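We use cookies to remember your preferences. Accept all | Manage settings

Words by Marwa Ouazzani
April

The table as a sorting surface

Before a snack drawer can be reorganised it has to be emptied, and the surface it is emptied onto affects how quickly the work goes. Dario D'Amico, who plans kitchen storage for Rellum in Grikesness, prefers a textile cover to bare wood. A waffle-like weave gives light packets some grip, and a pale colour shows up small items such as caps and tags.

His method allows 15 minutes per drawer. Bags of fried or baked snacks are grouped first, then long clear packages, then single-serve packets. Packets are laid face up where possible – overlaps are tolerated at this stage.

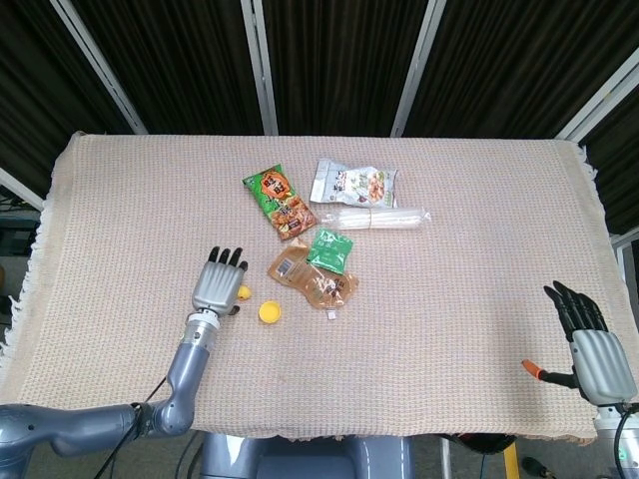 Returning items to the drawer

Long packages go in first, parallel to the drawer front. Snack bags stand upright behind them, seals at the top. Small packets need a tray of their own, no more than two deep. Loose caps and other oddments leave the kitchen altogether.

D'Amico specifies a drawer 675 mm wide. Narrower units work, but the long packages then have to run front to back.

Last updated: April, 2 pm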